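About Gerwood

By Thierry Leclerc
September

Gerwood sets up, services and repairs two-armed walking robots for companies that use them in washrooms, hotels and office buildings. We don't build the robots and we don't sell them. Customers come to us when a machine has arrived and needs to be fitted to the job, or when it has been working for a while and a hand, a wrist or a cable needs attention.

We started in a single bay in Stendside with one bench and a hoist. There are nine of us now. Most came from equipment repair: elevators, packaging lines, hospital beds. Two came from commercial cleaning, and they write most of our task checks. The workshop is still in Stendside, with a second bay for the practice rooms.

What we work on

The machine we see most is the washroom unit. It has two arms, a hand at the end of each, and a set of tools that were made for people. The tools are the hard part. A toilet brush has a thin, slippery handle, it stands in a holder that slides if you bump it, and the head catches on the rim if it comes out at the wrong angle. A grip that does well with a spray bottle will often let a brush turn in the fingers.

When a unit comes in, we work in the same order every time:

- Read the fault log and save a copy before anything is powered down.
- Check each finger through its full travel, with no tool in the hand.
- Check the wrist cables for wear and for slack. Too little slack pulls at the connector when the arm reaches low. Too much catches on things.
- Re-zero both wrists and compare them with the last service sheet.
- Put the brush in the hand and run the lift, the scrub and the return.

The last step takes the longest. A wrist that is off by a very small amount will pass every test on the bench and then miss the holder. We run the brush cycle 136 times before a unit leaves, spread over two shifts, and the technician on duty signs for each block. If a run fails, the count goes back to zero after the adjustment.

We set the grip force by hand, starting low and going up a step at a time until the handle stops turning. The value goes on the service sheet along with the type of brush it was set with. Customers who change brushes later should call us first – a thicker handle usually needs a new setting.

Brush work with the right hand:
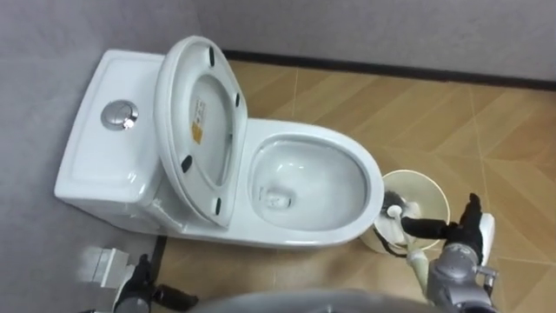
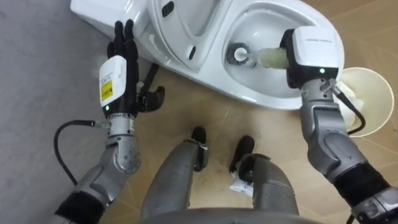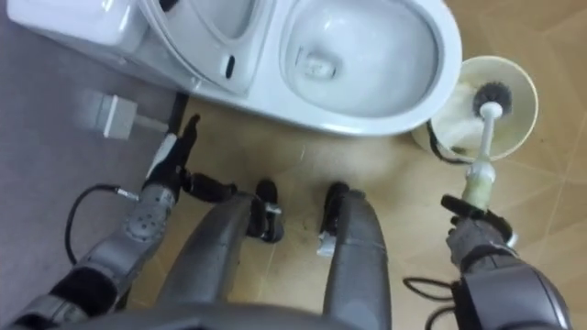 Boyer, writing to us after a first year under a service contract, said the brush cycle was the part worth paying for, and that the old arrangement had been to wait until the hand dropped something and then call. Boyer also thought our service sheets were too long and asked for the grip settings to go at the top. We moved them.

Looking after a unit between visits

Customers do the daily care themselves, and we train one or two people at each site. It is mostly cleaning and looking. Wipe the fingers with a damp cloth and then a dry one. Don't spray anything directly at the wrist or the finger joints. Run a hand along each cable at the end of the shift and feel for nicks. Keep the finger pads free of cleaner residue, which makes them slick long before it does any damage.

We visit every contract site once a quarter. A visit takes roughly 9 hours for one unit, including the brush cycle in shortened form. The finger pads are changed at every visit whether they look worn or not, and wrist cables are changed once a year.

Repairs

Most repairs are done in Stendside. Hands come off as a single piece, so a customer can ship us the hand and keep the rest of the machine on site. We keep loan hands on the shelf for contract customers. A loan hand has to be zeroed to the arm it goes on, and we do that by phone with the trained person at the site – it is slow the first time and quicker after that.

Our parts store was rebuilt last year after we took over the stock of Heltel, a smaller repair shop that was closing. It now lists 1499 items, many of them for older hands that are hard to find parts for. If you have one of those, ask before you replace it.

Working with us

New customers usually start with a single setup job. We need the model, the service history if there is one, the tools you want the unit to use, and a sample of each tool. Please send the brush and holder together. The holder matters as much as the brush does, and we have lost whole days to setting up with the wrong one.

The workshop takes deliveries from 7:30 in the morning. Visitors are welcome by arrangement.

Recent from the workshop

Choosing a brush holder that stays put
Wrist cables: how much slack to leave
What we found in the Heltel stock
Shipping a hand to Stendside
Changes to the service sheet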